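Durnbridge Playhouse: green room and set walkthrough before the Christmas comedy special

Checked by Shabnam Ghumman, 24/12/2022

Hello, lovely people, and thank you for your patience while I went round with my clipboard (again!). Please read my comments before you come in, even if you've played this stage a hundred times.

Fire exits, stage left and right: OK. Both open fully. Please keep costume rails out of the way, Yasir, I know how they wander.

Trapdoor: OK after repair. Haris Yousafzai has changed the bolt, and we tested it 9 times because I'm a worrier.

Seating and soft furnishings: OK.
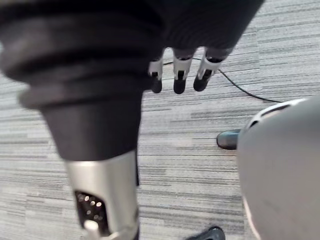
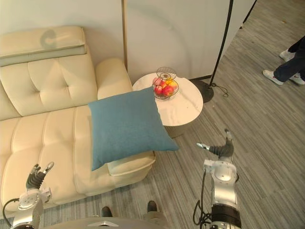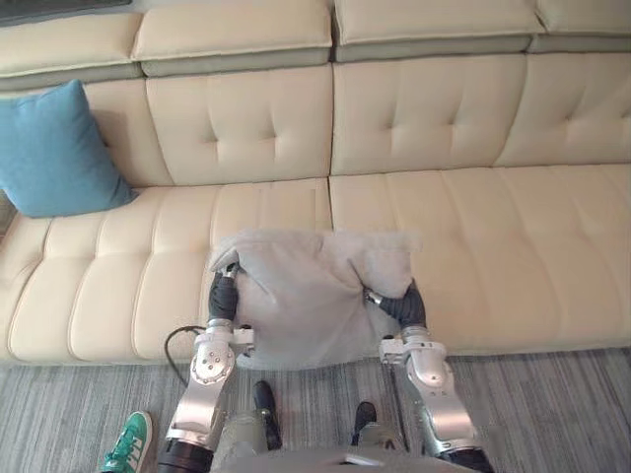 Breakaway chair for the Clellow sketch: NOT OK. One leg has a splinter, so nobody falls on it until Krishnamoorthy has sanded it down, however funny the fall is.

Smoke machine: OK, but two short bursts at most. In July we lost the front row entirely, bless them.

Flying harness: OK for Parveen only. The buckles are set to her, so please don't borrow it for a laugh.

Dressing room 2: heater left on. Switched off by me.

Still to do: tape down the cable by the prompt desk before the house opens.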